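**Brundthorpe garment handling cell -- progress report for April**

To: Anisa Saragih, Abbasi
From: Digby McPhee

You asked for something shorter than last time and with less optimism in it. I can manage the second.

**Where the money has gone**

Most of the month's spend was on the gripper. The Stallari fingers that came with the arm had worn at the tips, and one of them had a slight twist that I missed for longer than I should have. Both have been replaced. The new pair cost £211 and took a morning to fit, most of it spent getting the old screws out. I have kept the old fingers in a labelled bag in case Stallari ever answers my letter about them.

The Drundex service contract is still unsigned. They want £900 a year for 2 visits, and the wording leaves out the wrist cable, which is the one part that has given us real trouble. I would not sign it as it stands. If you feel differently, tell me before the end of the month, as their price is only held until then.

**Setting up after the change**

New fingers meant starting again on four things:

- zero position of the fingers, closed and fully open
- the height at which the tips stop over the seat
- the camera offset at the wrist
- grip force for thin cloth

The first was simple. The height was not. The arm works over a padded seat, and padding gives. Touch it off in the middle and the reading comes out different from the one at the back edge, and the supplier's routine takes a single touch and believes it. I have dropped that routine and now set the height by hand, stopping the tips just above the fabric with the fingers spread. It is slower and depends on whoever is doing it having some patience. I do not trust it as a long-term answer.

The camera offset went in on the second attempt. The first set of numbers looked fine on the screen and put the fingers well to one side of the target, so the "calibration passed" message should be read as meaning very little. I have asked for the check to be done against a marked card from now on, whatever the software says.

Grip force is unfinished. The setting which holds a thick hem will also pinch up the upholstery underneath if the height is even slightly low, so until the height is settled I see no point in fine tuning it.

**Looking after it**

The weekly routine is now written down and takes place on Wednesday, before anything else is run:

1. Power down and wipe the fingers, including the slots near the tips, with a dry cloth.
2. Check the finger screws with the torque driver. Do not go by feel.
3. Clean the wrist camera lens.
4. Move the wrist slowly through its full range and watch the cable.
5. Run the height check and write the result in the book, even if it has not changed.

Lint is the main nuisance. It gathers in the slots and it gathers on the lens, and either is enough to spoil a day's results. The supplier's manual calls for cleaning every 1000 cycles. I think that is too seldom for a cell that handles clothing, and I have gone by the calendar instead.

The wrist cable has been re-routed with a longer loop. I had one dropout before the change and have had none after it, but the cell has also been running less, so please don't report it as fixed.

**What I would and would not claim**

The cell is in better order than it was in the last report. The fingers are straight, the records are up to date and faults are being written down instead of cleared and forgotten. I would not claim that it is ready for the longer runs in the original plan. The plan assumed a firm, flat surface, and I said at the time that we did not have one. A stiff board under the cover might be enough. It might also just move the problem to the edges of the board.

**Needed from you**

- A decision on the Drundex contract.
- Approval for a second set of fingers as spares -- same price, and the delivery time is poor.
- Agreement to move the long-run trial back until the height check gives the same answer on two Wednesdays running.

I have not put a new date on the trial. The last one was a guess and I would only be guessing again.
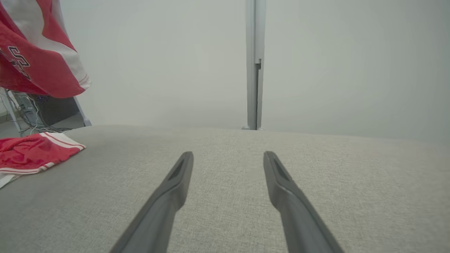
*Brundthorpe cell: new fingers open just above the seat, with red and white clothing to the left.*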